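Gray is not a color, it's a landlord's decision. There, I said it.

Looked at 3 rentals on Tuesday and every one had gray walls. Dark gray, then light gray so you know someone made an effort.

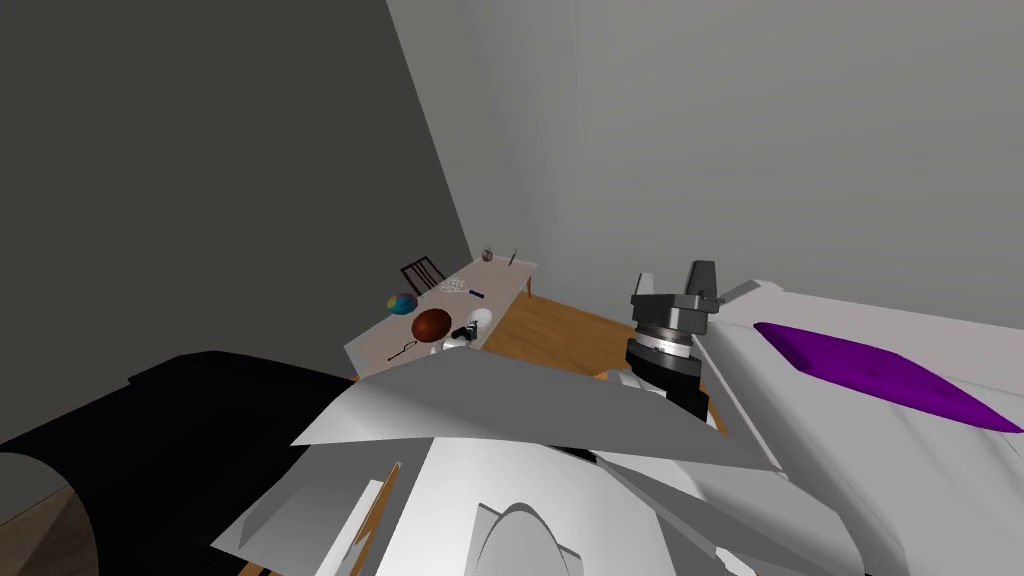
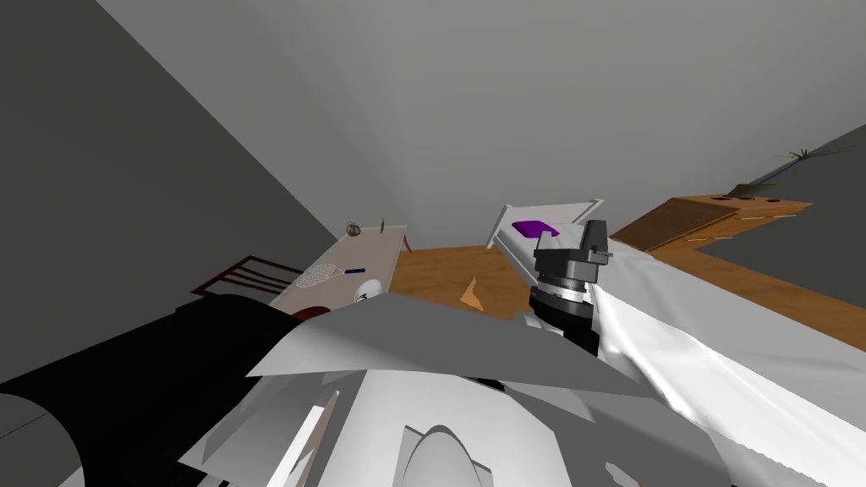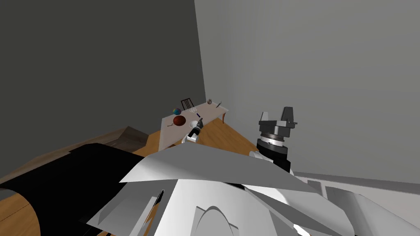
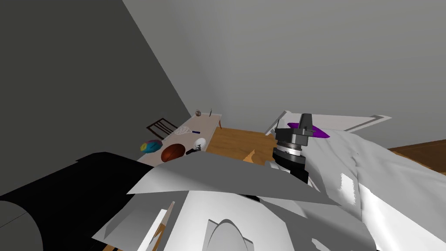 Gray walls, all four.

My friend Settimio Bassi says it's calming. Calming for who? I had a yellow kitchen once - ugly, loud, loved it. Painted it over two evenings in June. Cost less than dinner out.

And don't tell me about resale. You live there now. You eat there. Pick a green, pick a awful orange, whatever. If teh next people hate it they can buy a roller same as you did.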